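Trevik 10 Modular Mezzanine Railing

Part family: TR-10
Supplied by: Worlow Access Products, Uvisley
Sheet updated: 01/05/2026

The Trevik 10 is a bolt-together guardrail for the open edge of mezzanine floors in shops, offices, workshops and storage buildings. It is sold as straight runs, corner sets and end posts. No welding is needed on site.

Sizes
Maximum run without an expansion joint: 4,000 mm
Maximum post spacing: 2,000 mm
Base plate thickness: 10 mm
Corner set, leg length: 577 mm

Finish
Powder coat as standard. Galvanized parts are made to order and ship separately from coated stock. Touch-up paint is not included.

Fixing
Posts can be top-mounted to the deck or side-mounted to the edge beam. The two base plates have different hole patterns and cannot be swapped. State the mounting type on the order form. Anchors are supplied for steel beams only. For concrete or timber decks, the installer must select anchors to suit the floor and the design load.

Set end posts first, then run a string line and place the middle posts. Leave all bolts finger tight until the top rail is seated in every saddle. Tighten from the center of the run outward. Check the bolts again after one month of use and once a year after that.

Options
Toe board, clip-on
Mesh infill panel
Lift-out section for pallet loading (Wumbei pattern hinge, left or right hand)

The lift-out section must be locked closed when the opening is not in use. It may not be fitted next to a stair head.

Local code governs rail height and infill. Drawings for permit use are available from Edem Addo in the technical office. Returns of cut rail are not accepted.

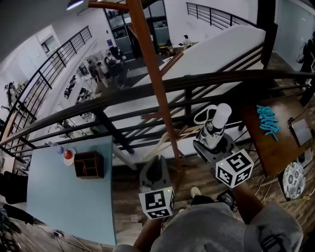
Mezzanine railing in use, seen from above.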